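Hausratinventar anlegen: Erfassen, Kennzeichnen, Ablegen

Lesezeit: 2 Minuten

Ein Inventar dient im Schadensfall als Nachweis gegenüber dem Versicherer. Benötigt werden eine Tabellenkalkulation, Etiketten und ein Speicherort außerhalb der Wohnung.

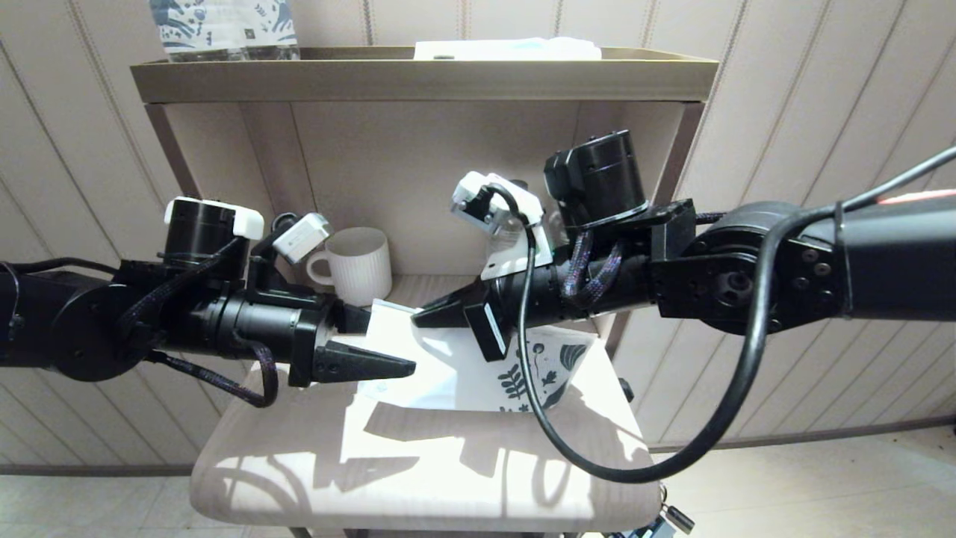 Odette Sabatier

1. Tabelle vorbereiten
Spalten anlegen: Kennung, Raum, Gegenstand, Kaufjahr, Kaufpreis, Beleg. Die Kennung ist fortlaufend und wird nach Entsorgung eines Gegenstands nicht neu vergeben. Meine Liste umfasst 141 Zeilen.

2. Räume erfassen
Immer im Uhrzeigersinn ab der Tür vorgehen, Möbel zuerst, danach den Inhalt. Kleinteile unter 90 Euro werden

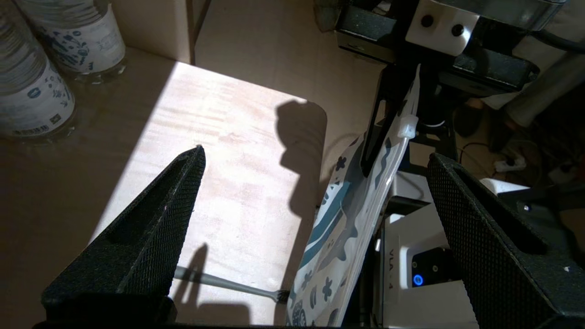 als Sammelposten geführt, zum Beispiel »Geschirr, Küche« - ein Schätzwert genügt. Keller und Dachboden erhalten eigene Tabellenblätter.

3. Belege zuordnen
Belege einscannen und nach der Kennung benennen. Thermopapier verblasst, also zeitnah scannen. Originale nach Raum getrennt in Beuteln sammeln.
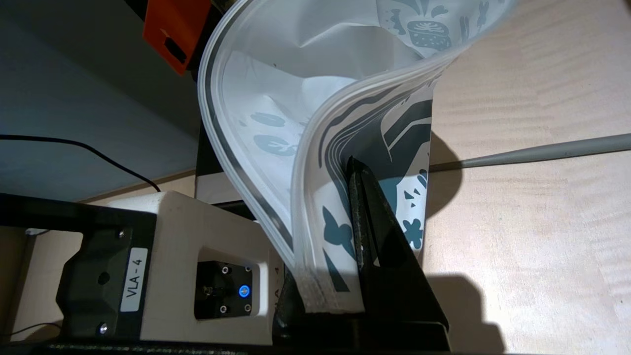 Wiederverschließbarer Beutel, bedruckt

4. Kennzeichnen
Etiketten nur auf saubere, fettfreie Flächen kleben. Typenschilder und Lüftungsöffnungen bleiben frei. Die Kennung muss exakt mit der Tabelle übereinstimmen, auch bei Leerzeichen und Bindestrichen.

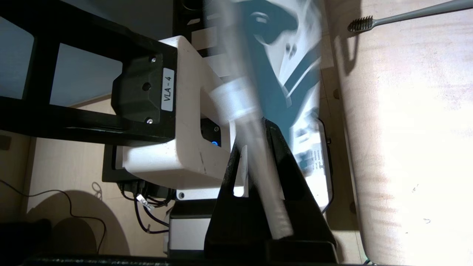

Aufkleber mit Kennung »VLA - 4«

5. Sichern
Tabelle als PDF exportieren und extern ablegen. Einmal jährlich abgleichen, bei mir im November.

Kommentare (2)

Gallardo: Kaufpreis oder Wiederbeschaffungswert?

Lotness: Ich führe beides in getrennten Spalten. Maßgeblich ist der eigene Vertrag.

Diese Website verwendet Cookies. Einstellungen | Akzeptieren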